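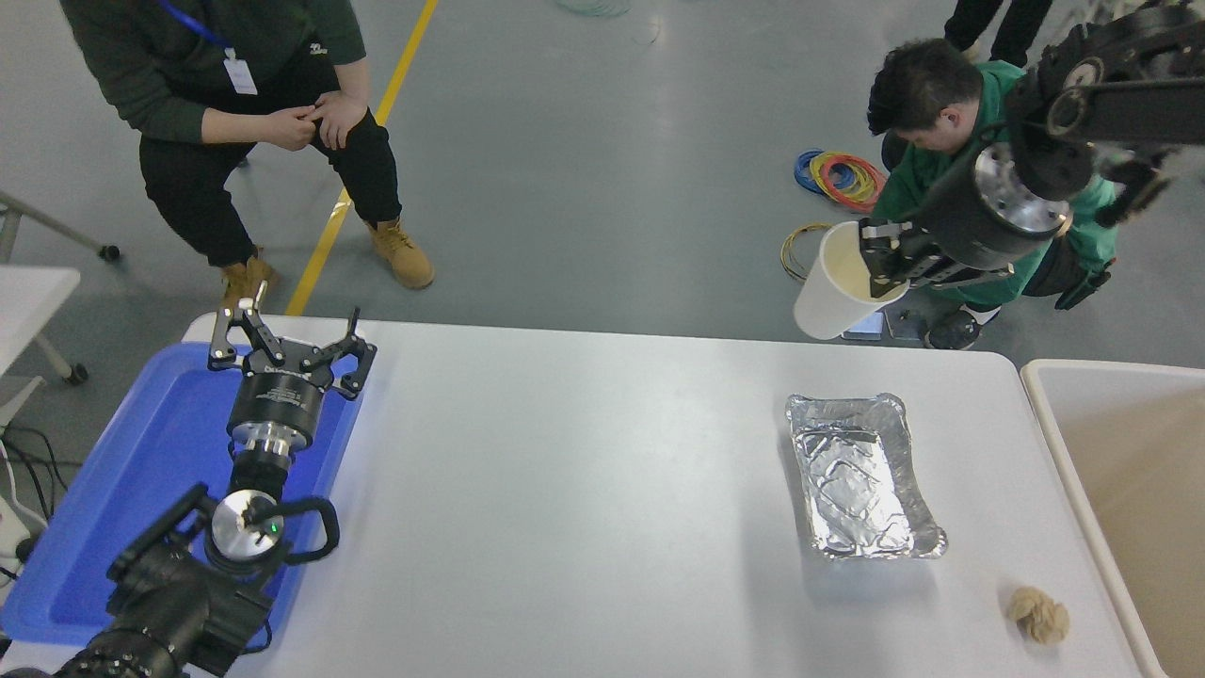
Brindov re-release at the Tennant, Saturday

plirine_fan
Anyone else going to the Brindov anniversary screening at the Tennant? The box office put up both evening shows at 9 this morning and the early one was gone before I got through the queue. I have two for the late show, row F. I've only ever seen it on a laptop, so I'm looking forward to it.

marlow77
Going to the early one. Be ready for noise. At the last re-release I went to, people sang over every song and half the dialogue. I couldn't hear the courtroom speech at all.

oldreel
That's the point of a fan show. If you want to hear the speech, it's on disc. The hall holds 700 and most of them know the lines already.

marlow77
I paid the same as everyone else, and I'd like to hear the movie. Cheer when the hero walks in, fine. Standing on the seats for two hours is a different thing.

Ruaridh Tosh
I was at the October screening of Flesico. They stopped the film twice to get people off the stage in front of the screen. Some 6 rows had to be cleared after the confetti got into the aisle, and we got out close to 1 a.m.

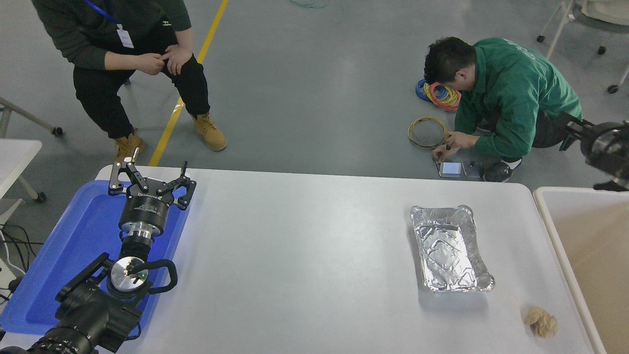
The staff were polite about it, but they did say confetti and drums would be taken at the door from now on. Phones were okay as long as the flash was off. If you have seats near the front, expect to stand for the opening number – you won't see anything otherwise.

plirine_fan
Thanks, good to know. Is the interval still in the same place?

Ruaridh Tosh
It was for Flesico. I don't know about this one, the print is supposed to be the longer cut.

oldreel
Longer cut, yes. It has the train song back in. The fan page has a count going for people who want it shown in more cities, 3526 names when I looked last night.

marlow77
I signed that. I'd still take a quiet matinee over another loud late show.

oldreel
Ask the Tennant for one. They did it for Plirine and it was half empty.

marlow77
Half empty sounds good to me. I'll email them.

plirine_fan
Put me down for that too if they say yes. My mother wants to see it and she won't go near the late one.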